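Home > Guest Rooms > Care > FAQ
Print this page | E-mail this page
Filed under: Bathrooms, cleaning and surfaces

Cleaning the washroom: frequently asked questions

Which cloth goes where?
Pink cloths are for basins and taps. Blue cloths are for the toilet and the floor next to it. A cloth that has touched the wrong surface goes straight into the wash bag and is replaced from the shelf.

In what order should the basin area be cleaned?
Clear the worktop first, then wipe the tap, the rim, the bowl and the drain. Finish with the cabinet front. Bottles are wiped underneath before they go back.

How much cleaner is needed for the basin?
Dilute 9 ml of Pakimau concentrate in 400 ml of cold water. Leave on the surface for two minutes and rinse. A stronger mix leaves a film on chrome and does not shorten the contact time. 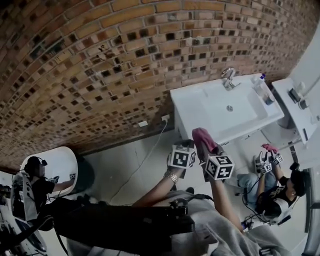
The solution keeps for six days in a closed bottle. Write the mixing day on the bottle in marker pen. Anything older is poured away and the bottle rinsed before refilling.

Can Pakimau be used on the brick?
No. Bare brick absorbs it and may dry with a pale edge. Brush the wall with a dry, soft brush, working from the top down. Marks that do not brush off should be reported to Bianka Pálfi and left alone. Do not scrub the recessed squares; dust in them is removed with the narrow vacuum nozzle.

How are the chrome parts finished?
Rinse, then dry with a clean cloth. Limescale at the base of the lever is treated with Urneo descaler on a folded cloth, held in place for two minutes. Do not spray Urneo directly, as the run-off marks the grout.

What about the wall socket?
Keep spray away from it. Wipe the wall nearby with a cloth that has been wrung out, and do not wipe the socket itself. Lift any cable off the floor before mopping. Damaged plugs or covers are reported to Miklós Pintér the same day.

How are used cloths washed?
At 60 degrees, without fabric softener, separately from towels. Softener reduces absorbency. Pink and blue cloths are washed in separate loads.

When was this page last changed?
In May. The dilution for Pakimau was corrected by Kálmán Oláh, and the paragraph on brick was added.

Previous | Next | Floors | Kitchens | Laundry | Contact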